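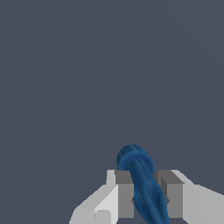 How long does a sore throat usually come before the other symptoms of a cold?
In most of the diaries we collected, the sore throat was noted in the evening and the other symptoms were noted by noon the next day.

Figure 3. Gripper with a blue elongated object between its fingers (rendered).

4.2 Order of first symptoms

The diary arm of the study had 526 adults, who filed 3,916 entries between October and May. Each person wrote one entry in the morning and one before bed on any day they felt less than well. Entries were free text. We asked people to use their own words and gave them no symptom list, as our pilot had shown that a list pushes people toward naming things they would not have brought up themselves.

Two of us (Moussa and Goicoechea) coded the entries separately. Where the codes differed, a third reader, Kemppainen, decided. Most of the disagreements were over vague words. "Off," "foggy" and "run down" were all common, and it was often hard to say whether the writer meant tiredness, a headache or just a low mood. In the end we put these under a single code, general malaise, and kept it apart from fatigue.

A scratchy or sore throat was the most common first symptom. General malaise came next, then a runny nose. Nausea was rare as a first symptom but showed up fairly often on the second morning, mainly in people who had also skipped dinner the night before. We did not ask about meals, so this rests only on what people chose to mention.

Many participants went to work on the first full day of symptoms. Those who stayed home tended to decide late, after getting up and dressing. Several wrote that they had changed back into soft clothes within the hour. Saliba has suggested that this delay could be used as a rough marker of how fast symptoms build in the morning – we have not tested that.

Entries longer than 600 words were read in full but coded only for the first symptom named. There were 3 of these, all from the Lateo site.

One limit should be kept in mind. People who feel very ill do not write much, and the shortest entries came from the worst days. The order reported in this section is therefore more reliable for mild colds than for severe ones. The Lomier site also began late, and its entries cover only the second half of the season. Haddadin's reanalysis without Lomier gave the same order of first symptoms, with malaise and sore throat closer together.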